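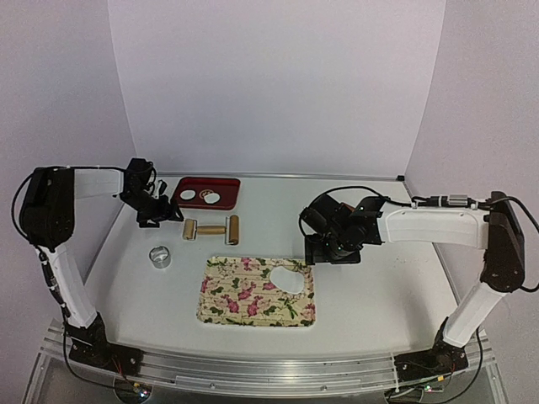 3.2 Seedling emergence and transplant size

Leeks were sown in peat-free mixes containing 0, 5, 15 or 30 percent vermicompost by volume. Each mix was sown at both farms, with 600 cells per mix at each farm and one seed per cell. The base mix was Flurinard, a composted bark and wood fiber product permitted under the organic rules that applied to both holdings. The vermicompost came from a single batch made at Doherty from cattle manure and straw, and it was sieved before mixing. No other feed was given in the first six weeks.

Emergence was slow at both farms and uneven between trays. By the final count, 3,947 seedlings had come up across all mixes. The mix with 30 percent vermicompost had the poorest emergence, and the gap was wider at Prorkik than at Doherty. Trays at Prorkik were watered once a day by hand, usually before 9 a.m., and the surface of the richest mix tended to form a crust by afternoon. We think this crust held back some of the weaker seedlings. The salt content of the undiluted vermicompost was also high, and the present design cannot separate the two effects.

The mixes with 5 and 15 percent did not differ from the control in emergence at either farm. They did differ in the size of the plants. Seedlings in the 15 percent mix had thicker stems at week eight than those in the control, and their leaves kept a darker green. In the 5 percent mix the gain was small at Doherty and absent at Prorkik (Figure S2, supplementary file). Root washing was done on a subsample only. Roots in the control mix were long with few branches, while those in the 15 percent mix filled the cell and held the plug together when it was pulled.

Before planting out, all seedlings were graded by the same person (Bláthnaid Fahy) against a pencil-thickness gauge. A total of 1,185 fell below the gauge and were held back. Most of these came from the control and the 5 percent mix. Growers who supply leeks for early harvest generally want an even batch, and in that respect the 15 percent mix was the most useful of the four. The 30 percent mix gave some very large plants, but the batch as a whole was too mixed in size to plant with the machine at Doherty. 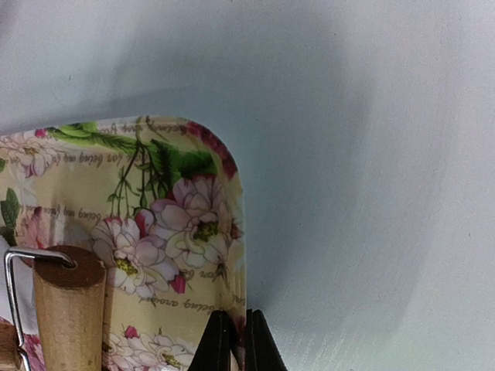
3.3 Growth after planting out

Plants that passed grading went into the field in the same week at both farms. The beds had been under a grass and clover ley until the spring and received no manure that year. Rows were hoed three times at Doherty. At Prorkik the second hoeing was missed during a wet spell, and chickweed was removed by hand later.

Differences in stem thickness were still present four weeks after planting but had become smaller. By September, plants raised in the 5 percent mix could not be told apart from the control in either field. Those from the 15 percent mix kept a slight lead at Prorkik, where the soil is a light sandy loam, and lost it at Doherty, where the soil is heavier and holds more nitrogen. Leek rust was present at both farms and was scored on each Thursday until harvest began. Rust scores did not follow the mix used in the trays. They followed the position of the row, with the most rust on the sheltered side of each field.

Similar results were reported to us by Umut Uysal and Fasil Yimer from the Flovunel onion trial, in which a good start in the tray carried through to harvest only on the poorer of two soils. Their plants were set out younger than ours, and the two trials should be compared with some care.

The extra labor was mostly in sieving and mixing. A grower with vermicompost already on the farm would find the cost small. A grower buying it in would need to weigh the price against the value of fewer rejected plants, and at Doherty that was the only benefit left by harvest.

Related articles

Green manures before autumn brassicas: a two-year comparison
G. Costello, B. Fahy

Woodchip compost as a base for organic seedling mixes
T. Ní Bhriain

Tray onions on light and heavy soils: the Flovunel trial
U. Uysal, F. Yimer

Hand hoeing and flame weeding in organic leeks
T. Ní Bhriain, G. Costello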